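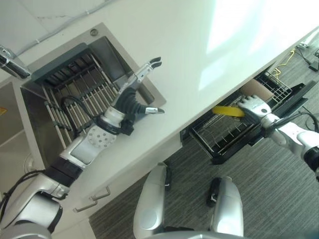
皿を一枚持つのに指は何本あればいいのだろう、ということを、今年の春先からずいぶん長いあいだ考えています。台所仕事をするロボットの取材を続けていると、腕の長さやカメラの性能の話は皆さん喜んでしてくださるのに、いざ手先の話になると急に口が重くなって、「まあ、いろいろ試しているところでして」とお茶を濁されることが多いのです。ですから、Simdenの実験キッチンで多指ハンドと二爪グリッパーを比べていると聞いたとき、私は返事もそこそこに電車の時刻を調べはじめていました。お邪魔してまず見せてもらったのは食洗機の作業で、手前に開いた黒い扉の奥、引き出したラックの中で、白い右手が黄色い皿の縁をつかんでいます。左手のほうはシンクの上まで伸びていて、親指がステンレスの縁にかかっている。右と左でずいぶん離れた場所に手があるのに、どこか「ちょっと待ってね、いま片づけるから」と言っている人の格好に似ていて、私はしばらく質問するのを忘れて眺めていました。

比較の言い出しっぺは、ハンド担当のGráinne Brennanさんです。アイルランドの出身で、日本に来てもう長く、打ち合わせも冗談も日本語でこなします。もともとは工場向けのグリッパーをやっていたそうで、「台所に来たら、つかむものが全部ちがうから困った」と笑っていました。工場では来る日も来る日も同じ部品をつかむ。ところが台所では、平皿の次に茶碗が来て、その次にレードルが来て、おまけに前の人が置いた向きのまま転がっている。言われてみれば、わが家の流しもだいたいそんなふうです。

比べた手先は二種類。ひとつはPlirkixの多指ハンドで、指ごとに関節があり、親指を横に開いたり、ほかの指と向かい合わせたりできます。もうひとつはMenderoの平行グリッパーで、二枚の爪がまっすぐ開いて閉じるだけの、たいへん潔いつくりをしています。手首から先を付け替えて、同じ食器を、同じラックに、同じ順番で入れていく。文章にすると簡単そうですが、付け替えるたびに手先の重さと長さが変わるので、腕の制御も毎回合わせ直しになるのだそうです。この合わせ直しが地味に大変で、見学に行った日も、お昼をはさんで午後2時になってもまだ終わっていませんでした。おかげで私は持参したおにぎりをゆっくり食べられたのですけれど。

さて、肝心の結果です。黄色い皿も含めた食器を27枚、一通り入れていく試験では、速さに関してはグリッパーの圧勝でした。爪を開く、差し込む、閉じる、持ち上げる。迷いがありません。いちばん調子のよかった回では、一枚あたりの平均が多指ハンドよりも7秒短かったといいます。私は正直に言えば多指ハンドのほうをひいきしていましたから(だって、見た目が頼もしいのです)、この数字を聞いて少しがっかりしました。

ところがBrennanさんは、グリッパーのほうの記録用紙をめくりながら首をかしげています。縁の薄い平皿はいいのです。爪の間にすっと入って、そのまま立てられる。問題は、縁が外側に反っている深皿や、底の高台が厚いお茶碗でした。爪が平らなものだから、反った面には点でしか当たらず、持ち上げた途端に皿がくるりと回ってしまう。回ると、ラックの溝に対して斜めになる。斜めのまま押し込むと、隣の皿に当たって、あの、聞いただけで肩がすくむような音がするわけです。爪に柔らかいパッドを貼るとだいぶましになるものの、今度は厚みが増えて、立てた皿と皿の隙間に入らなくなります。

多指ハンドは、そこのところが粘り強い。まず指を縁に沿わせ、親指を反対の面に回して、皿が少し動いても指先が追いかけていきます。見ていると、持ったあとにちょっとだけ握り直すような動きをすることがあって、あれは狙ってそうしているのですかと尋ねたら、「狙っているのは半分です」との答えでした。残りの半分は、指の関節が持っているわずかな柔らかさが、皿の重みで勝手になじんでくれるのだそうです。私は陶芸教室に通っていたことがあるので、この「勝手になじむ」という言い方がたいそう気に入って、帰りの電車でも手帳に書き直してしまいました。

もちろん、いいことばかりではありません。指が多ければ、ぶつける場所も多い。ラックの針金は指にとってはなかなかの障害物で、皿を置いたあと指を抜くときに、関節の出っぱりが引っかかることがあります。手の甲の分だけ幅もありますから、奥の列に入れるときは手首を寝かせなければならず、寝かせると今度は肘がカウンターの下に近づいてしまう。Brennanさんのチームでは、指を抜く前にいったん手のひらごと数ミリ引く、という動作を足して、引っかかりを減らしていました。こういう工夫は論文の表にはまず載りませんが、私はこういう話を聞くために取材をしているような気もします。

もうひとつ、思いのほか差が出たのが操縦のしやすさです。この実験では、ロボットが自分で判断して動く回と、人が離れたところから操縦する回の両方をやっていて、操縦にはLynchという名前のコントローラーを使っています。グリッパーのときは、引き金を引けば閉じ、離せば開くだけですから、誰が握ってもすぐに動かせます。多指ハンドのときは、操縦する人の指の動きを写し取る手袋型の入力に替えるのですが、これが最初はもどかしいのです。私も少しだけやらせてもらいました。自分の人差し指を曲げると、向こうの指も曲がる。それはわかる。わかるのですが、自分の手には皿の手ごたえがないものですから、どこまで曲げたら触れたことになるのか見当がつかず、空振りを繰り返し、やっと縁をつかんだと思ったら力が入りすぎていて、横にいた若いエンジニアさんに「あ、そこまでで大丈夫です」とやさしく止められました。私が深皿一枚をラックに立てるのにかかった時間は37秒。慣れた人がやると拍子抜けするほど早く済むので、これはもう修業の問題です。

面白いのは、慣れた人ほど多指ハンドを好むようになることで、理由を聞くと「失敗しかけたときに、なんとかできるから」と口をそろえます。グリッパーで皿が滑りはじめたら、急いで強く締めるか、あきらめて置き直すか。多指ハンドなら、薬指にあたる指を下に差し入れて支えるとか、縁をラックの針金に預けておいて持ち替えるとか、逃げ道がいくつもある。私たちも洗いもののとき、泡で滑りかけた皿を小指でひょいと受け止めていますね。あれを意識してやったことは一度もないのですが、向こう側に手がもう一組あると思って眺めると、自分の小指がにわかに偉く見えてきます。

カメラについても少し書いておきましょう。頭の高さから見下ろす視点は、シンクもカウンターも食洗機もいっぺんに見渡せて具合がよいのですが、手が皿の上にかぶさると、肝心の指先が隠れてしまいます。そこで手首にも小さなカメラを足した回があり、たしかに皿の縁はよく見えるようになりました。ただ、手首のカメラはラックに近づくと針金ばかりを大写しにするので、操縦する人はどちらの映像を見るか、しょっちゅう切り替えることになります。Brennanさん自身は頭からの視点だけでやるほうが落ち着くそうで、このあたりは好みの分かれるところらしく、隣の席からは「私は絶対に手首派です」という声が飛んできました。

では、台所にはどちらの手が来るのでしょう。そう聞いてしまうのが取材者の悪いくせで、Brennanさんはしばらく考えてから、平皿ばかりの社員食堂ならグリッパーを選ぶ、自分の家なら多指ハンドがいい、と言いました。お宅にはそんなに変わった形の食器があるのですかと重ねて尋ねると、お母さまから譲られた、持ち手の太いバター入れがあるのだそうです。まだ実験には持ってきていません。もう少し成功率が上がったら、とのことでした。

次の試験では、グリッパーの爪に浅い溝を切ったものと、多指ハンドの指先の素材を替えたものを並べて、もう一度同じ食器を入れてみるそうです。割れものの相手をしながらの仕事ですから、一歩ずつ進むほかありません。四月の終わりにはまた伺う約束をしましたので、そのときは私も、手袋をはめる前に家の茶碗で少し練習をしておこうと思っています。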